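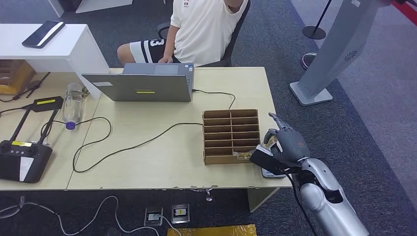
3. BUILD AND WORKSPACE

Figure 1. The sorting desk with the arm at the cardboard organiser and the laptop open across from it.

We built the whole thing in the shared workshop at Pristport, which meant fitting round other people's projects and putting up with whatever furniture was free that week (I've grown quite fond of it, chips and all). The desk is two tabletops pushed together. I'd wanted one solid top, but the seam has been handy for lining things up when we set out the parts again in the morning!

The organiser is brown cardboard, two columns of slots stacked six high, and it stands on the right half of the desk, right by the hand (Figure 1). We tried a plastic rack first, in February, and went off it quickly – it slid about whenever the fingers brushed it, and a bent bit of cardboard is so much easier to replace. The lowest slots gave us the most bother. The wrist has to come in close to the tabletop there, and our early plans kept asking for a path that went straight through the desk, so we added a height limit 50 mm above the surface and let the fingers do the last bit of reaching.

The software runs in 2 parts. Quan looks after the motion of the arm and hand, and Clondo, our own little scheduler, decides which slot comes next and keeps the log. I wrote Clondo over a few long evenings and it shows, but it's small enough to read in one sitting, which I like. Each attempt at a slot gets 3 tries before it's marked as failed and the arm backs off to its resting pose.

Cables were the other headache. They loop over the desktop and I'd love to say we tidied them into a proper channel, but we moved things so often that it never seemed worth it. For the next version, Droritz, I want a cable tray fixed to the back of the desk before anything else goes on it.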